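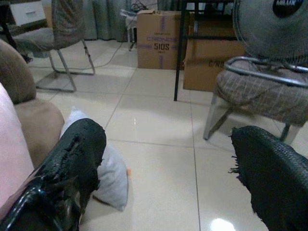 Wrist cam view, both fingers, state of the coatings as of tonight

tdaly_shed
Right, finger coverings again. I'm building a home tidy-up arm on a Vernow base, and the gripper's job is picking soft stuff up off the tiles. Pillows, mostly. Left finger has the brush-on rubber and you can see how that's going, all blistered and peeling near the tip. Right finger is the woven wrap, fraying along one side but still hanging on. I've got 18 more evenings before I show it at the Stirkholm makers' night in June and I'd like both fingers to match by then. What's everyone using?
Tomás Daly

kettlecord
Did you scuff the fingers before you brushed the rubber on? Mine bubbled exactly like that when I skipped the sanding. 100 grit, wipe with metho, thin coats. It's been fine since summer.

tdaly_shed
Scuffed with 200, and not very hard if I'm being truthful. Three coats in one arvo as well.

kettlecord
Well there's your blisters mate

Luo_bench
I'd bin the rubber altogether. Fabric every time for pillows and blankets, it grabs the weave. Seal the cut edge with a bit of glue before you wrap and those loose threads won't get started. I buy the Flosix sleeve, 6 bucks a metre, and change it whenever it goes fuzzy.

kettlecord
Disagree, fabric's hopeless on anything smooth. Try picking up a phone with it. And loose threads near the camera drive me bonkers, my detector kept deciding they were an object.

Luo_bench
He's picking up pillows, not phones! And you can mask the fingers out of the image, it's a five minute job.

gumnut_servo
Slightly off the coating question, but is that light reflecting on the floor near the right finger giving you grief? Shiny tiles wrecked my depth readings. I ended up doing my runs with the curtains shut and a lamp bounced off the ceiling, much better colour too.

tdaly_shed
Haven't looked at depth properly yet, it's all plain colour images for now. Will try the lamp though, cheers.

Think I'll strip the left one back and wrap it like the right, edges glued this time. Kettlecord, I'll keep your sanding recipe for the spare pair. Luo, does the sleeve come in anything wider than the standard one? My fingers flare a bit near the base.

Luo_bench
Two widths. Get the wide one and pull it tight.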